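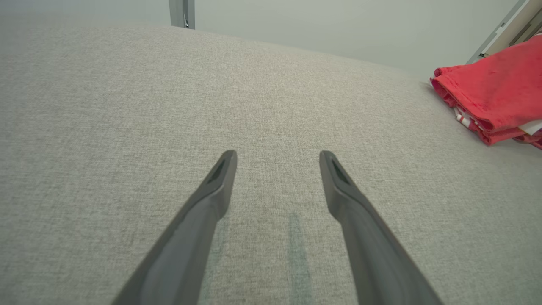 *Gripper fingers over the gray fabric work surface, with a folded red cloth near the far edge.*

**Kuusk workshop puts two-arm folding build on soft surfaces**

17 Aug 2026

Members of the Kuusk shared workshop have moved their two-arm clothes-handling build, Sturka, from a hard bench to upholstery fabric. The change follows complaints that fingers tuned on the bench pushed too far into cushions when reaching for thin cloth.

The build uses two silver-gray arms, each with a black wrist joint and a camera module mounted above the gripper. One gripper bracket is green and the other white. The fingers are dark and taper to a blunt tip, with a slot near the end of each.

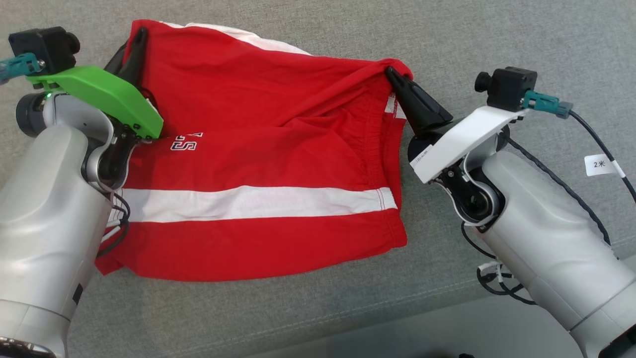 Shorts are the current test garment. The arms take the waistband at two points and pull it taut, which gives the software a straight edge to work from. Legs and hems are left lying on the surface until the waistband is located. A full trial has four steps: find the band, grip, stretch, lay flat.

The log stood at 3038 attempts when the group froze the control code, named Brolleo, for the summer. Work since then has gone into grip force and approach height. A run of 100 attempts on fabric is planned with the new settings, using three garments of different weight.

Finger drawings and the wiring list will be posted to the workshop's Jinico page in September. The control code will follow once the calibration routine no longer needs to be started by hand for each arm.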